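공용 라운지 바닥 공사 안내와 가을철 이용 변경 사항

10월 소식지에서 가장 문의가 많았던 내용부터 적습니다. Jisent 생활관 1층 공용 라운지의 바닥 교체 공사가 이달 중순에 시작됩니다. 지난 소식지에서 9월 말로 안내했으나 자재 입고가 늦어져 일정을 옮겼습니다. 공사 구간은 라운지 본실과 그 옆 독서실이며, 현관 복도와 우편함 앞은 이번 공사에 포함되지 않습니다.

기존 바닥은 건물 준공 때 깔린 것으로, 창가 쪽 이음매가 벌어지고 정수기 주변이 들떠 있었습니다. 작년 겨울에 부분 보수를 두 번 했지만 같은 자리가 다시 일어나 전면 교체로 결정했습니다. 시공은 Olivares가 맡습니다. 견적은 세 곳에서 받았고, 비교표는 관리사무실 앞 게시판에 붙여 두었습니다. 표에서 철거비 항목이 빠져 있다는 지적이 있어 수정본으로 바꾸었으니 먼저 보신 분은 다시 확인해 주십시오.

새 바닥재 색상은 입주자 투표로 정했습니다. 투표지는 모두 355장이 들어왔고, 밝은 회색 계열이 200표를 얻어 채택되었습니다. 나머지 표는 참나무색과 짙은 갈색으로 나뉘었습니다. 무늬가 있는 제품은 후보에서 미리 뺐는데, 이 부분을 아쉬워한 의견이 여러 장 있었습니다. 무늬 제품은 나중에 한 부분만 갈아 끼울 때 같은 생산분을 구하기 어렵다는 시공사 설명을 따른 것입니다. 투표지 뒷면에 적어 주신 의견은 종류별로 정리해 다음 입주자 회의 자료에 싣겠습니다.

공사 기간은 철거 이틀, 바닥면 정리와 건조 나흘, 시공 사흘로 잡았습니다. 작업 시간은 오전 9시부터 오후 5시까지이고, 소음이 큰 철거 작업은 오전 10시 이후에만 합니다. 철거하는 이틀 동안은 2층과 3층에서도 진동이 느껴질 수 있습니다. 야간 근무를 하시는 분은 관리사무실에 말씀해 주시면 작업 순서를 조정할 수 있는지 시공사와 상의해 보겠습니다. 바닥면이 덜 마르면 시공이 하루이틀 밀릴 수 있고, 그때는 승강기 안에 변경된 날짜를 붙이겠습니다.

접착제 냄새에 대한 문의도 있었습니다. 시공 중과 시공 후 사흘간은 라운지 창문을 열어 두고 환풍기를 계속 돌립니다. 이 기간에는 복도 쪽 문을 닫아 두어야 냄새가 위층으로 덜 올라갑니다. 문에 받침을 괴어 열어 놓는 일이 잦은데 이번에는 삼가 주십시오. 기온이 떨어지는 시기라 1층 복도가 평소보다 추울 것입니다.

라운지에 두신 개인 물건은 철거 전날 저녁 8시까지 치워 주십시오. 독서실 사물함도 옮겨야 하므로 안을 비워 주셔야 합니다. 기한이 지나도 남아 있는 물건은 상자에 담아 지하 창고에 한 달간 보관하고, 목록은 게시판에 붙입니다. 화분은 창고에 빛이 들지 않아 따로 받지 않습니다. 냉장고 안 음식물도 같은 시각까지 정리해 주시기 바랍니다. 이름이 적히지 않은 반찬통이 지난달 청소 때도 많이 나왔습니다.

공사 중에는 4층 회의실을 임시 라운지로 엽니다. 이용 시간은 오전 8시부터 밤 10시까지입니다. 전자레인지 한 대와 정수기는 4층으로 옮기고, 커피 기계는 급수 배관 때문에 옮기지 못합니다. 회의실을 미리 예약하신 모임에는 개별로 연락을 드렸고, 연락을 받지 못한 모임이 있으면 관리사무실로 알려 주십시오. 독서실은 대체 공간이 없습니다. 걸어서 10분 거리에 있는 Ukerville 주민문화관 열람실이 늦은 시간까지 문을 여니 참고하시기 바랍니다.

공사비는 장기수선적립금에서 지출하며 이번 달 관리비에 따로 붙는 금액은 없습니다. 총액은 979만 원이고, 이 가운데 600만 원을 착공 때, 나머지를 검수가 끝난 뒤에 지급합니다. 하자 보수 기간은 검수일부터 2년입니다. 들뜸이나 벌어짐을 발견하시면 위치와 발견한 날짜를 적어 관리사무실 접수함에 넣어 주십시오. 말로만 전달된 건은 기록이 남지 않아 처리가 늦어진 적이 있습니다.

새 바닥은 관리 방법도 조금 달라집니다. 물걸레는 꼭 짜서 쓰고 왁스는 바르지 않습니다. 의자와 탁자 다리에는 부직포 받침을 모두 새로 붙입니다. 받침이 떨어진 의자를 보시면 그대로 쓰지 말고 입구 쪽에 따로 놓아 주십시오. 고무 재질의 매트는 오래 깔아 두면 자국이 남는다고 하여 요가 모임에서 쓰던 매트는 사용 후 벽장에 넣는 것으로 규칙을 바꿉니다. 가구를 옮길 때도 끌지 말고 두 사람이 들어 주십시오.

가구 배치는 아직 정해지지 않았습니다. 예전처럼 긴 소파를 가운데 두자는 의견과 벽 쪽으로 붙여 가운데를 비우자는 의견이 비슷하게 나왔습니다. 공사가 끝나면 우선 벽 쪽 배치로 한 달을 써 보고 회의에서 다시 정하겠습니다. 낡은 소파 두 개의 천갈이는 Clestorura에 맡겼으며, 바닥 공사보다 일주일쯤 늦게 돌아옵니다. 그동안은 접이식 의자를 씁니다.

라운지 재개방 날짜는 검수 다음 날 승강기와 게시판에 공지합니다. 재개방 첫 주에는 택배 상자를 라운지 안쪽에 쌓지 말고 복도 선반만 이용해 주십시오. 11월에 있을 난방 배관 점검도 라운지부터 시작하며, 세대별 방문 시간표는 다음 소식지에 함께 넣겠습니다. 방문 시간을 바꾸려는 세대는 시간표가 나온 뒤 사흘 안에 신청하시면 됩니다. 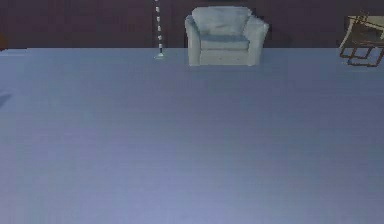
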